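요즘 판결문 읽는 재미에 빠져 있는데 이번 건은 혼자 알고 있기 아까워서 좀 풀어볼게요. 주제는 "계약상 통지를 이메일로 보내면 효력이 있나"입니다. 벌써 졸리신 분들 잠깐만요, 생각보다 훨씬 재밌어요!!

등장하는 회사는 둘이에요. 물건을 파는 쪽이 Flinitz, 사는 쪽이 Bruritz. 장기 공급계약을 맺었고 별첨까지 합쳐서 200쪽짜리 계약서입니다. 사건번호 끝자리가 3228이라 저는 그냥 3228 사건이라고 불러요.

계약서에 이런 조항이 있었어요. 하자를 이유로 대금을 깎으려면 "하자를 안 날부터 정해진 기간 안에 서면으로, Flinitz의 Ellery 사무소 앞으로" 통지할 것. 기간을 넘기면 감액권은 없어진다고까지 써놨고요. 독하죠.

Bruritz 담당자는 기간 안에 이메일을 보냅니다. 내용도 꽤 자세해요. 어느 납품분에 어떤 문제가 있는지, 얼마를 깎겠다는 건지 다 적혀 있어요. 그런데 종이로 된 통지서가 Ellery 사무소에 도착한 건 기한이 4일 지난 뒤였습니다.

여기서 싸움이 시작돼요. Flinitz는 "서면이라고 했고 주소도 적어놨다, 이메일은 통지가 아니다". Bruritz는 "내용 다 알았잖아요, 답장까지 했으면서". 네, 답장을 했습니다. 이 답장이 나중에 엄청 중요해져요.

제가 처음 읽을 땐 당연히 Bruritz가 이기겠거니 했어요. 다들 이메일로 일하는 세상에 무슨 종이 타령이야 싶어서요. 근데 1심은 Flinitz 손을 들어줬습니다. 당사자들이 방식을 정했으면 그 방식대로 하라는 거죠.

1심 논리가 아주 이상하진 않아요. 기업끼리 대등하게 협상한 계약이고, 다른 조항에는 "이메일을 포함한 서면"이라고 따로 써놨거든요. 같은 계약서 안에서 어디엔 이메일을 넣고 어디엔 뺐으면, 뺀 데는 이유가 있다고 보는 게 자연스럽잖아요. 저도 여기서 조금 흔들렸음.

항소심에서 쟁점이 둘로 나뉩니다. 하나, 이 조항의 방식이 효력요건인가 아니면 증명을 편하게 하려는 규정인가. 둘, 효력요건이라고 쳐도 Flinitz가 그 주장을 지금 와서 할 수 있는가.

첫 번째 쟁점은 항소심도 1심이랑 같은 결론이었어요. 기간을 넘기면 권리가 없어진다고 명시했으니까 기간은 빡빡하게 본다, 방식도 같은 문장 안에 묶여 있으니 따로 떼서 느슨하게 볼 수 없다. 문장 구조로 결론이 나는 부분이라 계약서 쓰시는 분들은 좀 무서우실 듯 ㅎㅎ
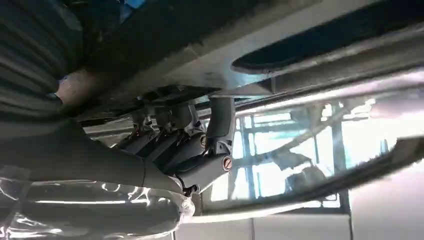
아래에서 올려다본 회색 판, 그 밑으로 로봇 팔

두 번째 쟁점이 진짜예요. 아까 그 답장 기억하시죠. Flinitz 쪽이 뭐라고 썼냐면 대략 "통지 잘 받았고 내부 검토 후 회신하겠다"는 취지였어요. 이메일은 통지로 안 친다는 말은 한마디도 없이요.

게다가 이 회사들은 Carken이라는 계약관리 프로그램을 같이 쓰고 있었는데, Flinitz 직원이 그 이메일을 Carken에 '하자 통지' 항목으로 등록해 둔 기록이 나옵니다. 본인들 손으로 분류를 해놓은 거예요. 이 대목 읽다가 지하철에서 소리 낼 뻔했어요.

항소심 법원은 이 두 가지를 합쳐서 봤습니다. 답장을 받은 Bruritz로서는 통지가 제대로 됐다고 믿을 만했고, 그래서 종이 통지서를 서두르지 않았다. 그 믿음을 만든 쪽이 나중에 방식 위반을 주장하는 건 신의칙상 허용되지 않는다. 결론은 뒤집혀서 Bruritz 승.

그런데 주의할 게 있어요. 판결은 "이메일도 서면이다"라고 한 적이 없습니다. 기사 제목들이 죄다 그런 식으로 나가서 좀 답답했는데, 본문 읽어보면 첫 번째 쟁점에서 Bruritz는 졌어요. 답장이 없었으면 그대로 졌을 사건입니다.

Carken 기록의 비중을 두고는 저도 아직 생각이 왔다 갔다 해요. 내부 분류는 Bruritz가 당시에 몰랐을 수도 있잖아요? 상대방이 모르는 내부 기록이 어떻게 상대방의 신뢰를 만들죠? 법원은 신뢰의 근거라기보다 Flinitz의 당시 인식을 보여주는 자료로 쓴 것 같은데, 이 부분 설시가 딱 두 문단이라 좀 아쉬워요. 더 써주시지...

반대로 걱정도 돼요. "잘 받았습니다" 한 줄 썼다가 발목 잡힌다고 하면 다들 답장을 안 하게 되지 않을까요? 제가 예전에 있던 회사도 법무팀에서 회신 문구를 정해줬는데, 끝에 "본 회신은 통지의 적법성을 인정하는 것이 아닙니다"가 꼭 붙었어요. 그땐 참 정 없다고 생각했거든요. 이제 이해함.

금액 얘기도 잠깐. 판결문에 계산표가 별지로 붙어 있는데 납품분별로 나눠놔서 눈이 빠질 것 같아요. 다툰 항목 중에 감정인 의견이 갈린 것들은 법원이 중간쯤에서 정리했고, 보관비는 빠졌습니다. 보관비는 애초에 통지 이메일에 안 적혀 있었대요. 여기서도 또 통지 내용이 발목을 잡네요.

소송기록이 400쪽 넘는 사건치고 판결문 자체는 얌전하고 읽기 쉬운 편이에요. 통지 조항 해석 부분부터 보시고 사실관계는 나중에 돌아가서 보시는 걸 추천해요. 앞에서부터 읽으면 납품 일정 설명하다가 지칩니다(경험담).

실무에서 뭘 바꿔야 하냐고 물어보신 분이 계셔서 제 생각만 적자면, 일단 통지 조항에 이메일이 되는지 안 되는지 대놓고 쓰세요. 어떤 조항엔 넣고 어떤 조항엔 빼는 게 제일 나빠요. 그리고 기한 있는 통지는 이메일 보내고 같은 날 등기도 보내기. 우표값 아끼지 맙시다 제발.

받는 쪽이면 회신 문구 한번 점검해 보시고요. 접수 사실만 쓰는 것과 "통지"라는 단어를 쓰는 건 꽤 달라 보여요. 이번 사건에서 법원이 그 단어를 따옴표까지 쳐서 인용했거든요.

참고로 저는 이 사건이랑 아무 관계 없고, 이 글도 그냥 판결문 좋아하는 사람의 수다예요. 본인 계약서 걱정되시면 꼭 변호사한테 계약서 들고 가서 물어보세요. 조항 문구 하나로 결론이 갈리는 문제라 저한테 DM으로 상황만 설명하셔도 답을 못 드려요 ㅠㅠ

Flinitz가 상고했다는 얘기가 있던데 아직 확인은 못 했어요. 5월쯤 한 번 더 찾아보고 뭔가 나오면 이 밑에 이어서 쓸게요. 첫 번째 쟁점은 Bruritz 쪽에서도 다시 다퉈볼 만할 것 같고요.

아 그리고 다음엔 "도달"이 언제냐는 얘기 해볼까 하는데 관심 있으신 분? 밤 11시에 회사 메일함에 들어온 이메일은 오늘 도달한 건지 내일 도달한 건지, 이것도 파면 끝이 없어요!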